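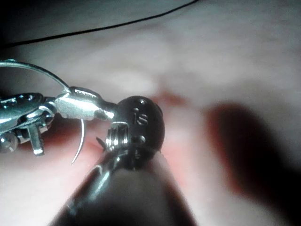
Photo: Malsha Wickramasinghe, 8 November 2024

I've had the Tatmont suture practice kit since March, and I think I've finally put enough thread through it to say something useful.

First, the needles, because that's why most of us buy these things! They're curved, silver and properly sharp, and they come six to a pack with black thread already attached. Black was a smart choice. Against anything reddish you can always find your suture again, and after an hour of squinting your eyes will thank you. The curve feels right too – once you hold it crosswise in the jaws and let your wrist follow the arc, it goes in cleanly. My old Beddoe needles bent if I looked at them funny. I've ruined two of the Tatmonts so far, both by grabbing too close to the tip (my own fault, I know better).

The soft pad is where I have complaints. It's squishy in a nice way for the first few weeks, then the edges of your bites start tearing and you're working around old holes. Mine was nearly useless after four months. Weltis sells a replacement that fits if you trim one side with scissors, and I like it better than the original.

One more gripe: the needles come in a flimsy foil sleeve, and you WILL stab yourself fishing one out. I moved mine to a little Prosico tin with a foam insert and haven't bled since.

Would I buy it again? For the needles and thread, yes, in a heartbeat. I'd just order the Weltis pad at the same time and leave the one in the box for practicing knots.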